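Print this release | E-mail this release

MEDIA RELEASE
Last updated: January, 4.20 pm

Trerkitz opens the doors on its shared kitchen in Demport, and I'd love you to come and cook

Hi everyone, Nuno Gouveia here. I run Trerkitz, the little food business you may know from the dumpling stall outside the Demport library, and I've been busting to get this one out. Our shared community kitchen is open! We got the keys in January, we painted over the most depressing shade of beige I've ever seen, and bookings are live now.

For anyone who missed the earlier notice, Trerkitz Kitchen is a place you can hire by the session if you make jam, pickles, cakes, curry paste or whatever it is your neighbours keep asking you to sell. Plenty of good cooks in this town have been stuck because a home kitchen won't pass for the sort of selling they want to do. I was one of them. I spent my first two years driving to Bendow and back before sunrise to use a bakery after its night shift, and I can tell you the novelty wears off somewhere near the second roundabout.

So, the nuts and bolts. There are 20 places in our first intake of regular members. Members get a set weekly session, a shelf in the dry store and a labelled tub in the cool room (please label it, and please don't label it "Nuno's", which has already been done). Casual hire is open to everybody else once the members have picked their times. The morning sessions start at 6 am, and if you're a baker who wants to be in earlier, talk to me and we'll sort something out.

We raised $3368 from the Demport street dinner last winter and another $2239 from the cookbook, and all of it went into the fit-out. If you bought a copy, thank you! If you bought a copy and tried the lemon slice, I'm sorry about the oven temperature on that page. It has been fixed in the reprint.

I also want to say a big thank you to Vusumuzi Van Wyk, our kitchen manager, who has written the house rules and a much better cleaning roster than mine. Here's what he'd like me to pass on:

"I've worked in kitchens where you were scared to ask where the colander lived. I don't want that. Come in, ask, make a mess, and then clean it up properly before the next person arrives. The cleaning up part is in the hire agreement and I do check."

He does check. I've had a note about my own stockpot.

Vusumuzi will be running three free evening workshops for new members as well. The first covers labels and allergens, the second is all about costing a recipe so you don't end up paying people to eat your food (I did this for months with the pork buns), and the third is knife care and looking after your boards. Bring your own knife if you have one you're fond of. We've got a stone you can use.

The workshops are being held with our friends at Đàm, the grocer on the corner, who'll also be letting members put a few jars on the front counter on a trial basis. It's a small counter, so we'll take turns. If you've never had the pickled mustard greens they sell there, do yourself a favour and get there before lunch.

People have asked me about parking. There's a bit of room in the lane behind the building for unloading, but please move your car afterwards so the tyre shop can get its customers in and out. Bikes can come inside the back hallway.

To put your name down, drop in to the stall or e-mail us through the Trerkitz page with what you make, how often you'd like to cook and whether you need the big mixer. You don't need a business name or a logo or any of that yet. Half of us started with a texta and a roll of masking tape.

Media are welcome to visit, and I'm always happy to chat, though mornings are best because I'm on the stall from lunchtime.

Nuno Gouveia
Trerkitz, Demport

Print | E-mail to a friend

COMMENTS

marg_in_demport: Put my name down for the marmalade! Is there somewhere to store empty jars between sessions or do I cart them home each time?

Trerkitz: Hi Marg, one box of empties on your shelf is fine. More than that and Vusumuzi will have a word.

Pete L: Would you consider a session for school-age kids in the holidays? Mine is mad about baking.

bendowbaker: Going to miss seeing your van out here at silly o'clock Nuno. Good luck with it.

KT: I made the lemon slice. You could have built a wall with it. Still coming to the workshop.

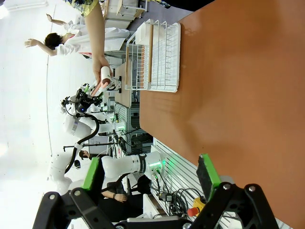
Cutting boards in the dish rack.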